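工单:手持夹爪采集端 位姿漂移 / 轨迹回放偏移
模块:视觉惯性里程计 + Plotport 回放工具
优先级:高(卡着训练集导出)
状态:处理中 → 待复测
创建:2022-08-24

现象

Samance 采集端录的轨迹,导进 Plotport 之后末端位置对不上。夹爪贴着桌面平移的那几段最明显,z 方向慢慢往下沉,回放里指尖直接穿到桌面以下。带杂物的桌子没这个问题,或者有但看不出来。空桌子必现。

不是每条都坏。同一批里有的好有的坏,坏的那些都有一个共同点:开头有一段夹爪停在桌面上方不动。

环境

采集端:Samance,七月那版固件,没升
里程计:Durrani 前端,默认配置,只改过特征点上限(500)
回放:Plotport 主分支
导出:Sarance 脚本,时间戳对齐开着

复现步骤

开采集,夹爪张开,悬在空桌面上,停住
等状态灯转正常
慢速平移,别抬高
停止,导出
Plotport 打开,切侧视图,看 z 曲线

日志片段(删掉了无关的行)

[vio] init ok
[vio] tracked features low, keep last
[vio] tracked features low, keep last
[vio] mask: gripper = off
[vio] scale update skipped
[export] align ok
[export] done

注意 mask 那一行。off。我记得这个默认应该是 on 的,去翻了配置,模板里写的是 on,但是采集端本地有一份旧的覆盖文件,把它关了。什么时候关的不知道,提交记录里没有,本地文件没进版本库。

先记一下,不急着下结论。上次时间戳那个单子就是看到一个可疑的就改,改完好了两条,关单,过后又被打开。

排查记录

一、时间戳

先排这个,最便宜。导出前后的时间戳拉出来对了一遍,图像和 IMU 之间的偏移是稳定的,没有跳变。把对齐关掉再导,漂移形状一样,只是整体平移了一点。排除。

二、Plotport 自身的坐标变换

怀疑过是显示问题,相机到指尖的外参写反之类的。拿一条好的轨迹和一条坏的轨迹,同一份外参,好的那条指尖正好落在桌面上。外参没问题。顺便发现 Plotport 侧视图的网格原点默认取的第一帧,所以看起来“一开始是对的”并不能说明什么,第一帧永远是对的。这个坑单独开单。

三、特征点

把坏轨迹的特征点叠到图上看。分布很糟。桌面木纹又浅又细,远处那一片几乎没有角点,能提到的点要么在近处的纹理上,要么在夹爪手指上。手指的垫面上有划痕和灰白的小点,对比度比桌子高得多,前端当然喜欢。

问题是手指跟相机是固连的(开合不动的时候),这些点在图像里不动。前端看到一堆不动的点,就觉得相机没动。桌面上的点说在动,手指上的点说没动,谁多听谁的。

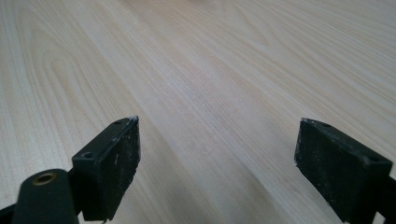
还有一个,木纹这种纹理是有方向的。沿着纹理方向平移,光流在那个方向上约束很弱,匹配会顺着条纹滑。横着走好一点。所以同一张桌子,换个方向录,漂移大小不一样。之前有人在群里说“跟桌子朝向有关”,大家以为是玄学,应该就是这个。

四、掩膜打开

覆盖文件里 mask 改回 on,用录好的原始数据离线重跑,不重新采。结果:

平移段的 z 下沉基本没了
初始化变慢,有 2 条直接初始化失败
失败的那 2 条都是空桌面 + 长时间静止

初始化失败也能理解,掩掉手指之后图里就剩木纹,点太少。以前能初始化成功是因为拿手指的点凑了数,凑出来的尺度不靠谱。等于说以前是悄悄错,现在是明着报错。明着报错好处理。

五、掩膜本身

看了一下掩膜的形状,是按夹爪完全张开画的多边形,静态的。手指合拢的时候会露出来一截,尤其是左边。另外只盖了两根手指,左下角那个黑色圆柱没盖到,它顶上有个黄铜色的螺纹嵌件,黑底上一个亮圈,标准的角点来源。查了点的分布,确实有几个点一直粘在上面。

改法:
多边形往下拉到图像底边,把圆柱包进去
手指部分按开合宽度插值,宽度从编码器读
边缘外扩几个像素,手指上沿有反光,螺丝孔也容易被提到

插值那部分写完了,跑是能跑,还没好好测。编码器的读数比图像晚一点点,快速开合的时候掩膜会跟不上,先不管,平移段用不着。

六、特征提取参数

500 的上限不动,问题不是上限不够,是质量。把提取阈值降了一档,再加网格分桶,每个格子里至少留点,免得全挤在近处。远处那片还是稀,阈值再降就全是噪声了。

试过先做一遍局部直方图均衡,木纹出来得多一些,但桌面中间那条发亮的带子也被拉起来了,反光跟着视角走,不跟着桌子走,又引入一批假的。开着均衡跑了 3 条,1 条变好,剩下的变差。关掉。

七、初始化

现在的逻辑是静止也允许初始化,靠 IMU 猜重力,尺度先给默认值,后面再更新。日志里那句 scale update skipped 就是后面没更新上。因为视差不够,一直 skip,一路用默认尺度跑到底。

改成:视差没到门限之前状态灯不给正常,操作的人得先晃一下。这个要跟采集流程那边打招呼,他们的说明书里写的是“保持静止等灯”,刚好反着来。说明书改之前先别上线,不然现场会以为设备坏了。

临时办法(现在就要采的看这里)

覆盖文件删掉,或者里面 mask 改 on,重启采集进程,光保存不重启不生效
开录之后先抬高,左右各晃一下,再放低
桌上角落放点有纹理的东西,标定板最好,书也行,录的时候别挪它
平移方向尽量别顺着木纹
录完看一眼日志,有 scale update skipped 连着刷屏的,这条作废重录

已经录好的怎么办

原始图像和 IMU 还在的,全部离线重跑,用新掩膜。脚本放在 Sarance 仓库的 tools 目录下,参数看脚本开头的注释。跑完会多出一列 vio_status,failed 的不要进训练集。
只剩轨迹没留原始数据的,没救,剔掉。别想着给 z 加个常数补回来,漂移不是线性的,我试过。

重跑的时候注意磁盘,中间文件不会自己删,这个是已知问题。

回归结果

挑了 3 组对比,空桌面、半空、带杂物各一组。

空桌面:改前穿桌面,改后指尖贴着桌面走,末尾有一点回不到起点,在可接受范围
半空:改前有轻微下沉,改后看不出来
带杂物:改前改后没区别,没变差就行

快速开合的段没测。抓取段没测。长录制没测,内存占用也没看。

代码审查里被问到的

问为什么不直接把图像下半截裁掉。裁掉最省事,但近处的木纹是整张图里最清楚的,两根手指中间那块全是有用的点,裁了空桌面就彻底没法初始化。所以还是用多边形。

问能不能用分割网络出掩膜。能,采集端算力不够,离线可以。手指和相机相对位置就那么几种,多边形够用,先不上网络。

问垫面磨花了要不要换新的。跟这个单子没关系,掩膜开着垫面什么样都无所谓。抓取打不打滑是另外的事,去硬件那边开单。

问默认配置为什么会被本地文件悄悄盖掉。这个问得对。加了一条启动日志,凡是跟模板不一样的项全打出来,前面带 OVERRIDE。其他采集端也要查一遍,还有没有同样的旧文件,目前只查了我手上这台。

待办

[完成] 掩膜多边形扩到底边
[完成] 启动时打印覆盖项
[完成] 离线重跑脚本
[进行中] 掩膜按开合宽度插值,缺快速开合的测试
[进行中] 初始化视差门限,等采集说明书改完一起上
[未开始] Plotport 侧视图原点问题,另开单
[未开始] 其他采集端的覆盖文件排查
[未开始] 导出时检查 vio_status,failed 的直接拒绝,不要只打 warning
[未开始] 状态灯增加“视差不足”的闪法,现在只有正常和不正常,现场分不清

补充一

刚才又有一条报 z 下沉,看了日志,mask: gripper = off。覆盖文件删了但是没重启进程。重启之后正常。临时办法里那条已经写了重启,麻烦看仔细一点。

补充二

离线重跑有人报找不到编码器数据。老的录制没存开合宽度,脚本会退回到静态多边形,张开的段不受影响,合拢的段精度差一些。脚本现在会打一行提示,之前是直接崩,已经修了,拉一下最新的。

补充三

直方图均衡那个开关还留在配置里,默认关。不要开。要删的话得动配置模版的版本号,等下次一起。

工单先不关,等插值测完、别的采集端查完再说。复测的把日志整份贴上来,不要只截最后几行,OVERRIDE 都在开头。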